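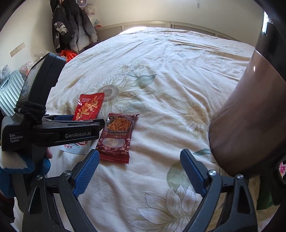 Preguntas frecuentes sobre el programa de coordinación de cuidados tras el alta

Última actualización: 6 de febrero de 2026

¿En qué consiste el programa?
El programa Clumus ofrece seguimiento domiciliario y telefónico a personas adultas con dos o más enfermedades crónicas que reciben el alta hospitalaria. Lo gestiona la Fundación Marino en colaboración con los centros de atención primaria de la red Fikau.

¿Quién puede solicitar la incorporación?
La solicitud corresponde al equipo médico que firma el alta o al profesional de referencia en atención primaria. El paciente y sus familiares pueden pedir que se valore su caso, pero la inscripción requiere siempre un informe clínico.

¿Qué plazo hay para presentar la solicitud?
El informe debe remitirse en los 5 días hábiles siguientes al alta. Las solicitudes recibidas fuera de plazo se tramitan como derivación ordinaria desde atención primaria.

¿Tiene algún coste para el paciente?
No. Las visitas, las llamadas de seguimiento y la revisión de la medicación están cubiertas por el convenio vigente. Quedan excluidos el transporte no urgente y el material ortopédico, que se rigen por su propia normativa.

¿Cuántas personas participan?
En la última convocatoria se recibieron 592 solicitudes, de las cuales se admitieron 529. Las restantes se devolvieron al centro de origen con indicación del motivo.

¿Sustituye el programa a mi médico de familia?
No. El médico de familia conserva la responsabilidad clínica. La enfermera coordinadora le comunica los cambios relevantes - ingresos, ajustes de tratamiento, caídas - a través de la historia compartida.

¿Quién accede a mis datos?
Únicamente los profesionales que intervienen en la atención. La plataforma Drelard, en la que se registran las visitas, guarda constancia de cada acceso. El paciente puede solicitar por escrito una copia de dicho registro.

¿Puedo abandonar el programa?
Sí, en cualquier momento y sin necesidad de justificarlo. La baja no afecta a ninguna otra prestación sanitaria.

¿Cuándo se evalúan los resultados?
La evaluación anual se publica en julio e incluye datos agregados de reingresos y de satisfacción de los usuarios.

¿Dónde se presentan las reclamaciones?
En la unidad de atención al paciente de cualquier centro de la red Fikau, de forma presencial o mediante el formulario electrónico.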